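Weven Low Ankle Socks, Pale Pink
Socks and Hosiery / Everyday / Ankle

Sold in a set of two pairs
Colour: pale pink
Also in: oat, slate, navy

We have stocked the Weven ankle sock since June and it has quickly become the one we grab for ourselves! It's a plain, low sock in a soft, pale pink, with a ribbed cuff that sits just under the ankle bone and a heel that has been given a proper shape (so many low socks skip this, and then they slide down into your runner by lunchtime).

The knit is mostly combed cotton with a bit of nylon for wear and a little elastane for stretch. It's a middle weight, warm enough for a cool morning and still fine inside a canvas shoe in summer. The toe seam is flat and sits on top of the toes. If you've ever stopped halfway through a walk to pull your sock around, you'll notice the difference straight away.

Sizing
Small fits women's 5 to 7
Medium fits women's 7.5 to 9.5
Large fits women's 10 to 12

If you're between sizes, go down. There is plenty of give lengthwise and they're nicer when they fit close. The Siline sock we used to carry ran large, so if you wore a medium in those, you may well be a small here.

Washing
Warm wash, inside out, with similar colours. The pink is a gentle one and a new pair of jeans will turn it grey in a single load, so keep them apart. Tumble dry on low or hang them by the toe. No bleach, please, and skip the fabric softener, which coats the cotton and makes it less absorbent.

Pairing and folding
Low socks are fiddly to ball up, and balling is hard on the cuff anyway. We fold ours flat. Put one sock down on the table, give the other a light pull from cuff to toe so the wrinkles come out, then lay it on top with the heels matching. Fold in half once and stand it up in the drawer. A Keane drawer divider (the narrow one) holds a whole row of them and you can see every colour at a glance, which pleases me more than it probably should.

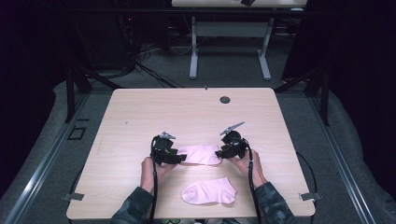

Isauro Meléndez wrote to us that he gave up on matching heels years ago and just goes by the cuffs, and that his have been through more than 100 washes with the ribbing still springy. He would like a darker pink, please, and a taller version for boots.

We've passed both along to Weven. A crew height is planned for the Wesero range, which uses the same yarn, and we'll list it as soon as we have pairs to try on.

Shipping and returns
Orders go out in 3 business days. Unworn socks can come back with the band still on, and we'll swap sizes at no charge. If a seam lets go in normal wear, send us a note with your order number and we'll replace the pair.

Page updated Aug 28, 2026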